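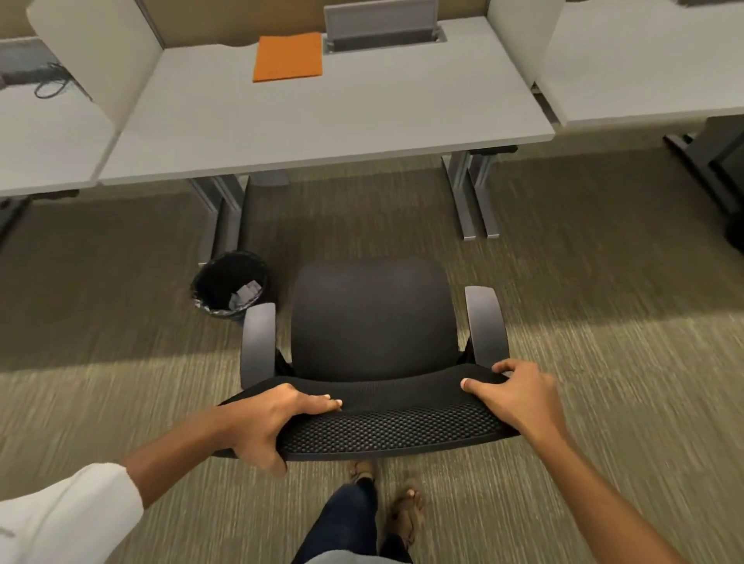

How many demonstrations does the robot need before it will attempt a task unaided?

Plan on 20 good takes for a task with one object and one fixed location, and 200 for a task where the object changes shape or the work moves between locations. Handling paper, cloth or cable falls in the second group.

5 Showing a task by hand

5.1 Before you start

Hand demonstrations are recorded with the Drotside head unit. Remote-control demonstrations are recorded from the Valla operator station and are covered in 5.5. Both kinds can be stored under the same task name, but a single take must be one or the other.

You need:
- a charged head unit with its strap fitted
- the Nuchit recorder, paired to the head unit
- a task sheet with the task name, the start condition and the end condition filled in
- clear floor on the side of the work where you will stand

Write the end condition so that two people would agree on it. "Chair tidy" is not usable. "Chair under desk, seat front parallel to desk edge" is usable.

Note: Task names are case-sensitive. The recorder will treat "move chair" and "Move chair" as separate tasks and will train them separately.

5.2 Fitting and aiming the head unit

1. Put on the head unit and tighten the rear strap until the unit does not shift when you nod.
2. Press the side button once. The status light turns steady white.
3. Stand where you will work and hold both hands out at waist height.
4. Check the preview on the recorder. Both hands and wrists must be inside the guide box.
5. Tilt the camera down one notch at a time until they are. For floor-level or seat-level work, use the lowest notch.
6. Lock the tilt lever.

Caution: Do not adjust the tilt during a take. A change in tilt makes the hand positions invalid from that point on, and the recorder does not flag it.

Loose sleeves may be worn if they stay clear of the fingers. Gloves may be worn only if they are worn for every take of the task.

5.3 Recording a take

1. Set the work to the start condition on the task sheet.
2. Select the task name on the recorder.
3. Stand still with both hands in view and press the side button twice. The status light turns green.
4. Hold still for 2 seconds.
5. Do the task at an even pace.
6. When the end condition is met, take both hands off the work and keep them in view.
7. Hold still for 2 seconds and press the side button twice.
8. Mark the take Keep or Discard.

Look at your hands while you work. If you must look away to find something, stop your hands first, look, then look back before moving them again.

Note: Marking a take Discard does not free the storage. Discarded takes are removed when the recorder is next docked. The recorder holds 2,000 takes, including discarded ones.

5.4 Notes for particular kinds of work

5.4.1 Chairs and other rolling furniture

Grip with both hands and keep them on the same part of the furniture for the whole move. The front edge of the seat, the armrests and the top of the backrest are all acceptable, but record each grip as its own variant (Task > Variant > Add). Walking while pulling blurs the floor and the lower part of the view. Shorter steps reduce this. The recorder accepts moderate blur in the background and rejects a take only when it loses both hands.

Caution: Before pulling a chair toward you, check the floor behind you. The head unit limits your downward view. Wear closed shoes when you demonstrate with furniture on castors.

5.4.2 Paper

Torn paper is slow to learn because every piece is different. Vary the size of the pieces between takes, and let some of them fall where they fall. Do not pick up dropped scraps in the middle of a take unless picking them up is on the task sheet.

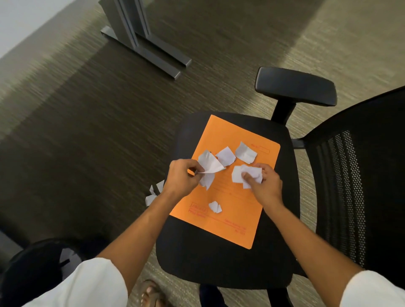

Figure 5-2. Tearing paper over a folder on a chair seat.

1. Put down a working surface that contrasts with the paper. White paper on a white desk gives poor tracking.
2. Tear with both hands inside the guide box.
3. Release each piece fully before taking hold of the next. If one hand is keeping a pile in place, leave it there until the other hand has finished its tear.
4. If gathering the scraps is part of the job, record it as a separate task and chain the two tasks afterward (see 6.2).

Note: Scraps on the floor count as part of the scene. If the start condition says the floor is clear, clear it between takes.

5.4.3 Bins and liners

Approach the bin from the same side in at least half of your takes. Show the open hand over the bin after the release. A take that ends with the hand still closed teaches the robot to hold on.

5.5 Switching to remote control

Use remote control when the robot's reach or grip differs too much from yours for a hand demonstration to carry over. Pulling a heavy chair is a common case.

1. Dock the head unit. The operator station will not arm while a head unit is paired and active.
2. Put the robot at its floor mark and release the brake lock.
3. Take hold of both hand controls and squeeze the grips to arm.
4. Record as in 5.3. The foot switch takes the place of the side button.
5. Release both grips to disarm before anyone enters the work area.

Warning: The arms hold their last position when disarmed. They do not retract. Keep fingers away from the gap between the gripper and any furniture it is holding.

5.6 Reviewing takes

Review should be done by someone other than the person who recorded. Play each kept take at normal speed and check the following:

- The start and end conditions match the task sheet.
- At least one hand is visible throughout, and both are visible at the start and end.
- Nothing in the view identifies a person or shows a readable document.

Change the mark to Discard if any check fails. Do not trim a take to save it.

If more than 20 takes in one task are discarded, stop and rewrite the task sheet. In most cases the start condition is too loose.

5.7 Known faults

Status light flashes amber during a take: pairing has dropped. Discard the take and move the recorder closer.

Preview is upside down: the head unit was switched on while lying on its back. Switch it off, put it on, switch it on again.

Variant menu is greyed out: the task has already been sent for training. Copy the task under a new name and add the variant there.

Faults not listed should be reported to Lerkska support with the take number and the recorder log.

Section 5 revised 1 October 2020. Text: G. Mallet. Procedure checked: O. Ajayi, P. Hemmin.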